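# About Zivitar Tea

Hi, and thanks for stopping by! I'm the person who answers the emails, packs most of the boxes and writes the little notes that go in with them, so I figured I should write this page too.

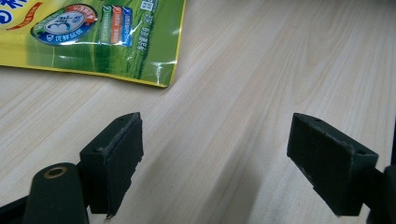 *Yellow and green packaging on a pale desk.*

I started Zivitar after a long stretch of drinking bad tea at a job I didn't much like. A coworker came back from a trip with a paper packet of black tea, plain stuff, the kind people there drink by the potful, and I drank it for two weeks straight and then couldn't go back to the dusty bags in the break room. So I started ordering my own, a pound at a time, and then I was splitting orders with neighbors, and then the neighbors' sisters wanted some. You can probably guess the rest.

Our shop is at 137 Urkatden Street in Valport, in what used to be a shoe repair place (there's still a brass foot measure screwed to the counter and I'm never taking it off). It's small. Two people can browse comfortably, three if they like each other. The back room is where we blend, weigh and seal everything, and on blending days you can smell the cardamom from the bus stop!

We carry loose leaf only. Black teas mostly, a good handful of greens, and a smoky one that people either love or return. Most of our black tea comes through Awasthi, a family importer I've bought from since my very first real order. They send samples every spring, I brew them all at the kitchen table, and I make notes in a ruled notebook that is now mostly stains. If I wouldn't drink it on a regular Tuesday morning, I don't sell it.

The house blend, Valport Breakfast, took me 168 tries. I kept count on the inside of a cupboard door. It's strong, it takes milk well, and it's what I'd tell you to start with if you're not sure.

Last year we mailed over 1546 orders, which still makes me a little dizzy when I think about the tape. Orders go out every weekday except Friday, when I do the books and clean the blender. If your box shows up dented, write to me and I'll send another. You don't need to mail the old one back.

We also do tastings in the shop on the first Saturday of the month. They're free, they last as long as the kettle does, and you're welcome to bring a mug from home. We skip August because it's too hot back there, so the next one is in September. Kids are fine. Dogs are fine too if they can handle a narrow aisle.

Wholesale for cafes is something I'm happy to talk about, just use the contact form and tell me how much you go through in a week.

Page last updated 4 Aug 2025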